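The first thing you notice about the Brinville workshop is the smell of solder and toast. I joined last November, mostly to fix a lamp, and by spring I was in deep with the Stusorari crowd, who are building a household helper robot in the back half of a rented garage. It has cost 3,869 dollars so far, a figure they keep on the whiteboard beside the kettle.

Before the real arm is allowed near anyone's furniture, it gets rehearsed on a computer. The group has made itself a pretend living room, which goes by the name of Kavberg, and on club nights we pull up stools and watch the arm learn its way around. I love these evenings more than I can sensibly explain! 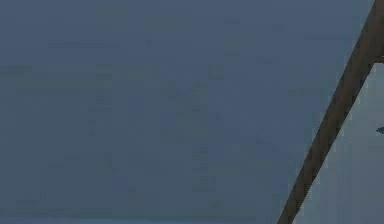
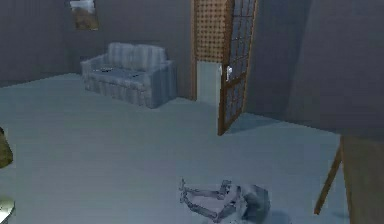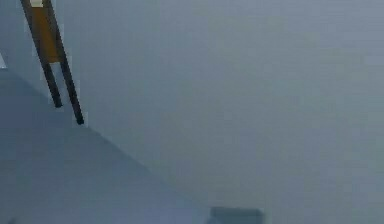 Inside Kavberg, the simulated practice room. The middle view takes in the striped sofa and the open door; the last has the gripper with its fingers open.

A good night means 300 practice runs, and somebody always brings soup. The settings get argued over at length - how fast the wrist should turn, how hard to squeeze - and then changed back again the following week. Meanwhile the real joints sit on the bench in a Kemppainen parts tray, nine of them, waiting for new bearings.

Dues are 40 dollars a month, and beginners are welcome to come and simply watch, as I did. My lamp, I should say, is still on the shelf by the door with its plug off.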